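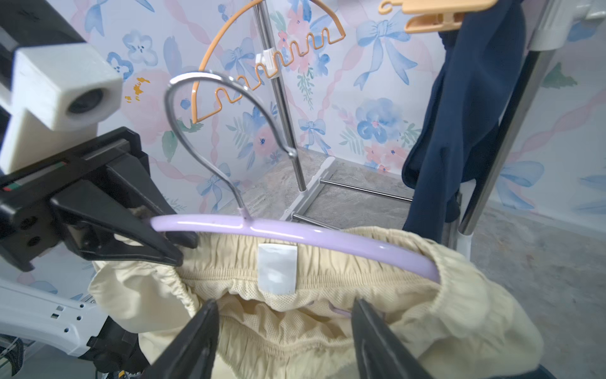
연보라색 옷걸이와 크림색 반바지. 허리 안쪽에 그물 모양의 안감이 있습니다.

옷걸이와 빨래 건조대는 어떻게 일할까요?
어린이를 위한 집안 물건 이야기
글: 알리나 부자투

여러분은 아침에 옷장을 열고 옷을 꺼냅니다. 옷은 옷걸이에 걸려 있거나 서랍 안에 접혀 있습니다. 우리는 옷은 자세히 보지만 옷걸이는 별로 보지 않습니다. 오늘은 옷걸이를 한번 천천히 보겠습니다. 그리고 반바지의 허리, 안감, 작은 라벨, 빨래 건조대에 대해서도 배우겠습니다.

옷걸이의 부분

옷걸이의 위쪽에는 갈고리가 있습니다. 갈고리는 물음표처럼 구부러진 부분입니다. 사진의 옷걸이는 몸이 연보라색 플라스틱이고, 갈고리는 은색 금속입니다. 한 물건에 두 가지 재료가 있습니다.

플라스틱은 가볍고, 여러 가지 색으로 만들 수 있습니다. 그리고 겉이 매끈하게 만들어진 것이 많아서 옷의 실이 잘 걸리지 않습니다. 그런데 가느다란 플라스틱 갈고리는 무거운 겨울 외투를 오래 걸면 휘거나 부러질 수 있습니다. 금속은 가늘어도 튼튼합니다. 그래서 무게를 많이 받는 갈고리만 금속으로 만드는 옷걸이가 많습니다.

갈고리의 끝도 보십시오. 끝이 작고 둥급니다. 만약 끝이 바늘처럼 뾰족하다면 손가락을 다칠 수 있고, 옆에 있는 스웨터에 구멍이 날 수도 있습니다.

옷걸이는 왜 가운데에 갈고리가 있을까요?

시소를 생각해 봅시다. 무게가 같은 두 친구가 가운데에서 똑같이 떨어져 앉으면 시소는 한쪽으로 내려가지 않습니다. 옷걸이도 같습니다. 갈고리가 가운데에 있고 옷의 무게가 양쪽에 똑같이 있으면 옷걸이는 똑바로 있습니다. 이것을 균형이라고 합니다.

옷을 한쪽으로만 밀면 옷걸이가 기울어집니다. 많이 기울어지면 옷이 미끄러져 바닥에 떨어집니다. 제 이웃 안카 커르스테아 씨의 아들은 이것을 시험해 보려고 옷걸이 한쪽 끝에 양말을 계속 걸었습니다. 양말이 12개가 되었을 때 모두 떨어졌다고 합니다. 여러분도 집에서 해 볼 수 있습니다. 다만 젖은 양말로 하면 바닥을 닦아야 합니다.

반바지를 거는 방법

윗옷은 어깨가 있어서 걸기가 쉽습니다. 반바지는 어깨가 없습니다. 그러면 어떻게 할까요? 방법은 여러 가지입니다.

첫째, 집게가 있는 옷걸이를 씁니다. 집게 두 개로 허리의 양쪽을 잡습니다.
둘째, 옷걸이의 아래쪽 막대에 반바지를 반으로 접어서 걸칩니다.
셋째, 허리 안으로 옷걸이를 넣습니다. 허리에 고무줄이 있는 반바지라면 이 방법도 쓸 수 있습니다. 사진 속의 크림색 반바지는 옷걸이의 막대가 허리 부분을 지나가고 있습니다.

셋째 방법을 할 때에는 고무줄을 너무 세게 당기지 마십시오. 옷걸이가 허리보다 아주 크면 고무줄이 오랫동안 늘어나 있게 됩니다. 그러면 나중에 허리가 헐렁해질 수 있습니다. 어린이 옷에는 어린이 크기의 작은 옷걸이가 좋습니다.

허리의 주름은 어디에서 올까요?

고무줄이 들어간 허리에는 작은 주름이 많이 생깁니다. 옷을 만드는 사람은 긴 천과 짧은 고무줄을 준비합니다. 고무줄을 쭉 늘인 상태에서 천과 함께 바느질합니다. 바느질이 끝난 다음에 손을 놓으면 고무줄은 다시 짧아집니다. 하지만 천은 짧아질 수 없으니까 물결처럼 모입니다. 이렇게 해서 주름이 됩니다.

우리가 바지를 입을 때에는 고무줄이 늘어나고 주름이 펴집니다. 다 입고 나면 고무줄은 다시 줄어들면서 허리를 부드럽게 잡아 줍니다. 밥을 많이 먹은 날에도 고무줄 바지는 편합니다!

그물 모양의 안감

안감은 옷의 안쪽에 있는 또 하나의 천입니다. 그물 모양의 안감에는 아주 작은 구멍이 많이 있습니다. 구멍으로 공기가 지나갈 수 있어서 몸이 덜 답답합니다. 물도 잘 빠져나갑니다. 그래서 운동할 때 입는 바지나 물놀이를 할 때 입는 바지에서 이런 안감을 자주 만날 수 있습니다.

그물 안감이 있는 옷은 조심해서 다루어야 합니다. 지퍼나 단추가 구멍에 걸리면 실이 당겨집니다. 빨래를 할 때 지퍼를 먼저 닫아 주면 좋습니다.

작은 라벨은 무슨 말을 할까요?

옷 안쪽을 보면 작은 천 조각이 붙어 있는 때가 많습니다. 라벨이라고 부릅니다. 크림색 반바지에도 허리 뒤쪽 안에 하얗고 네모난 라벨이 있습니다. 우리 쪽으로 보이는 면에는 글자가 없습니다. 어떤 라벨은 한 면에만 글자가 있으니, 집에서 옷을 볼 때에는 라벨을 뒤집어서도 보십시오.

라벨에는 보통 그림 기호가 있습니다. 물이 담긴 대야 그림은 물로 빨래하는 방법을 알려 줍니다. 대야 안에 숫자가 있으면 물의 온도입니다. 대야에 손이 들어가 있으면 손빨래를 하라는 뜻입니다. 다리미 그림은 다림질에 대한 것입니다. 그림 위에 큰 엑스표가 있으면 그것을 하지 말라는 뜻입니다. 나라에 따라 그림의 모양이 조금 다를 수 있습니다.

라벨은 또 다른 일도 합니다. 뒤쪽에 라벨이 있는 바지는 앞과 뒤를 찾기가 쉽습니다. 아침에 바쁠 때 도움이 됩니다.

빨래 건조대 이야기

반바지 뒤에 있는 물건은 금속으로 된 빨래 건조대입니다. 건조대에는 반짝이는 긴 막대와 회색 받침이 있습니다. 받침이 넓으면 건조대가 잘 넘어지지 않습니다. 여러분도 두 발을 붙이고 서 있을 때보다 두 발을 벌리고 서 있을 때 더 튼튼하게 설 수 있습니다. 같은 원리입니다.

건조대에 주황색 옷걸이도 있습니다. 그중 하나는 철사 옷걸이이고, 아래쪽이 지그재그로 구불구불합니다. 다른 하나에는 집게가 있고, 짙은 남색 옷이 걸려 있습니다. 옷걸이는 이렇게 모양이 여러 가지입니다. 여러분의 집에는 어떤 모양이 있습니까?

물은 어디로 갈까요?

빨래를 널면 시간이 지나서 마릅니다. 물은 사라진 것일까요? 아닙니다. 물은 아주 작은 알갱이가 되어 공기 속으로 들어갑니다. 너무 작아서 우리 눈으로 볼 수 없습니다. 이것을 증발이라고 합니다.

빨래가 빨리 마르려면 공기가 잘 움직여야 합니다. 옷과 옷이 꼭 붙어 있으면 그 사이의 공기가 물로 가득해져서 물이 더 들어갈 자리가 적습니다. 그래서 옷과 옷 사이를 조금 띄워서 넙니다. 창문을 열거나 선풍기를 켜는 것도 좋습니다. 비가 오는 날에는 공기 속에 벌써 물이 많으니까 빨래가 천천히 마릅니다.

허리처럼 천이 여러 번 겹친 곳은 다른 곳보다 늦게 마릅니다. 바지가 다 말랐는지 알고 싶으면 허리와 주머니를 만져 보십시오.

집에서 해 보는 실험

준비물: 같은 크기의 수건 두 장, 옷걸이 두 개, 물, 시계, 공책

1. 수건 두 장을 물에 적시고, 같은 힘으로 꼭 짭니다.
2. 수건 하나는 넓게 펴서 옷걸이에 겁니다.
3. 다른 수건은 여러 번 접어서 옷걸이에 겁니다.
4. 두 옷걸이를 같은 방에 놓습니다.
5. 한 시간마다 손으로 만져 보고 공책에 씁니다.

어느 수건이 먼저 마를지 시작하기 전에 써 두십시오. 틀려도 괜찮습니다. 과학자도 자주 틀리고 다시 생각합니다. 여름에 한 번 하고 12월에 또 한 번 하면 두 계절의 결과를 비교할 수 있습니다.

어려운 낱말

갈고리: 물건을 걸 수 있게 구부러진 부분
균형: 한쪽으로 기울어지지 않은 상태
안감: 옷의 안쪽에 대는 천
증발: 물이 눈에 보이지 않는 수증기가 되어 공기 속으로 들어가는 것
건조대: 빨래를 널어서 말리는 물건

어른께 드리는 말씀

어린이가 접는 건조대를 펴거나 접을 때에는 옆에서 함께해 주십시오. 막대 사이에 손가락이 낄 수 있습니다. 철사 옷걸이는 끝이 날카로운 것이 있으니 먼저 확인해 주시면 감사하겠습니다.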